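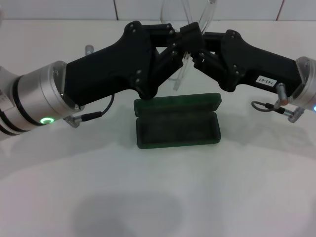 White tabletop at Humphreys, September.

Skurel Creek Bank Repair – progress report to Clirik Fund
Prepared by Gwion Rosser
Covers spring through September

Short version: lower bank done, upper bank half done, planting not started. On budget except for stone. Need a decision from you on the culvert, see the end.

Lower bank (footbridge to the old mill wall)
Finished in August. Slope cut back, coir matting down, live stakes in. Used willow and red osier dogwood, mostly willow since the dogwood came in small. We had one heavy rain right after the matting went in and the creek came up over the toe. Matting held except for one corner by the footbridge where the staples pulled. Restapled with the longer ones. Have switched to the longer ones everywhere.

The path is open again. Two complaints about mud, both fair. Wood chips going down as soon as the town drops a load.

Upper bank (mill wall to Jevesberg Road)
Slower than planned. The access agreement with the landowner took most of the summer, then the excavator was promised to someone else for 12 days. Grading is done on the east side only. West side has a clay drain tile nobody had on a map, broken in two places and running orange. Town engineer has looked at it and says it's an old field drain, not sewer, so we can work around it. Waiting for that in writing before we dig there.

Water sampling
Six sites, same as last year. Monthly samples all taken except July at the upstream site, gate was locked and I didn't have the new code. Have the code now. Turbidity is up below the grading, as you would expect, and dropped back by the September round. Nitrate is high at the drain tile. I don't want to say more than that on one summer of numbers. Bottle prep and record keeping are still at Humphreys and the lease there is good through winter. Full results will be in the annual report, I have not finished checking them agianst the field sheets.

Planting
Order is in with the nursery. 2000 plugs, mostly sedge and blue flag, plus 11 sycamores for the top of the bank. Nursery is short on blue flag and wants to sub soft rush for part of it. I said yes. Delivery set for early morning, they won't do afternoons, so we need people there by 7. The school at Jevesberg has asked to bring a class for one of the planting sessions and I've said yes to that too.

Deer fence: posts bought, wire not.

Money
Stone is the only line over. Price went up between the quote and the order, and we needed one more load for the toe than I figured. Covered it for now out of the matting line, which came in under. If you'd rather see that as a formal budget change let me know and I'll send the form. Excavator hours are under so far but will catch up when we do the west side. Invoices through August are attached seperately.

Still open
Culvert under Jevesberg Road. The outlet is undercut and dropping more each storm. Not in our scope, but it sits right above the section we're fixing and will chew into it. The town would do the work if we pay for the stone – that's the offer as I understand it, nothing signed. Would need a yes or no from Clirik before the ground freezes.

Also need the permit extension signed and sent back. Copy went to your office last month.

Next report after planting.

G. Rosser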